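**Tasting room – club pickup list not matching POS**
Opened 10/11/26 by Cristóbal Daza
Assigned: Nicanor Salinas

Pickup party list prints short. Should be 200 club members, export from Pevlow gives about 180. Missing people show up fine if you search by last name. Guests at the bar getting told they're not on the list, had to comp a few flights of the Rosis red.

**Tried so far**

- Restarted the bar tablet and the register. No change.
- Re-ran export as CSV instead of PDF. Same short list.
- Checked the page limit – was set to 100, bumped to 1000. Got a few more names but still short.
- Logged in as Nicanor, same result so its not my permissions.

**Nicanor, first look**

Compared the missing names. All joined at the Endov street fair in March, all on the 3 bottle tier. That tier got renamed after the fair and the export filter still has the old name. Search ignores the filter, so they turn up there.

**Fix**

1. Club > Tiers > open the 3 bottle one, copy the new name exactly (theres a trailing space in it, delete that first).
2. Paste into the export filter, save, log out and back in.
3. Print the list again and check it against the order slips before anyone opens the doors. 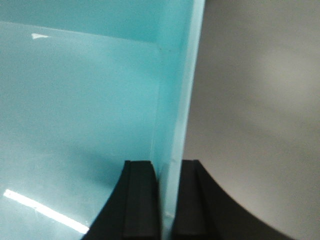

4. Anyone still missing – add by hand, tag "fair", send me the names.

**Cristóbal, after**

Did 1 and 2. Full list now, the Peltonen couple is on it, they were the loudest. Labels still print in the old order, by join date, want them alphabetical. Can that go in this ticket or do I open another?

**Nicanor**

Open another. Leaving this one on hold til the next pickup.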